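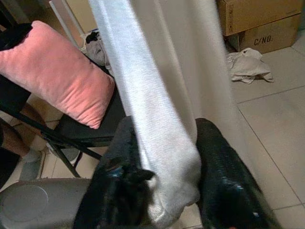 New handling rules for cloth work

The revised good practice sheet for grippers and soft goods takes effect at Flestthorpe on 7 October 2023. It replaces the March version and runs to 14 rules, four of them new.

Hongmei Dai, who edited the sheet, has moved the finger checks to the front. Operators must look over both fingertips before each session and log any wear. Force limits are now set per fabric – the old single setting is gone. 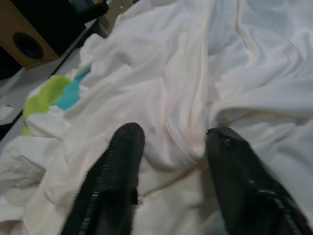
Bunched cloth gets its own section. Fingers should be open before they come down on a pile, and the first close must be at the lowest force on the table. If a fold slips, open fully and start again. Do not drag.

Anqi Shi went through 356 session logs from the Pevton trial and found 39 with no fabric type filled in. That field is now compulsory, and sessions without it will be sent back.

Copies are on the shared drive. Comments go to Hongmei.

14 shares
4 comments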